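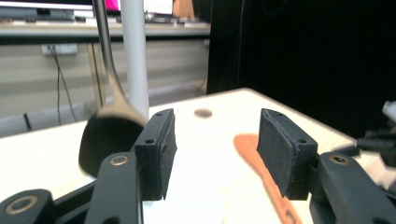
Ieuan Prosser read a draft of this section and told us that our filter would throw away exactly the frames a policy needs most, the ones where something moves fast close to the fingers. He had a point, and it changed how I set up the blur check in Lidach.

Figure 1. One frame from the wrist view, fingers open, with a spoon in motion and a wooden spatula lying on the table.

4.2 Handling motion blur

My first version was pretty dumb. It computed one sharpness score for the whole image and dropped anything under a threshold. Trouble is, the gripper fingers fill a lot of our view and they hardly move relative to the lens, so they prop up the score no matter what the rest is doing. In Figure 1 the spoon is smeared and the spatula is lying flat, and a single number tells you nothing about which is which.

So now we mask out the fingers first (the mask is fixed per gripper, Ánh Tiêu drew ours by hand) and score what's left in small tiles. A frame with a few blurry tiles stays in and those tiles get a lower weight in the tracking loss. We only drop a frame when 50 percent of the tiles fail – that's usually the whole tool being swung, and I don't miss those at all!

The tile size mattered less than I expected. Thin things are still a pain, though: a slender handle can slip between tiles and pass as background, so we run the scoring on 2 offset grids and keep the lower value.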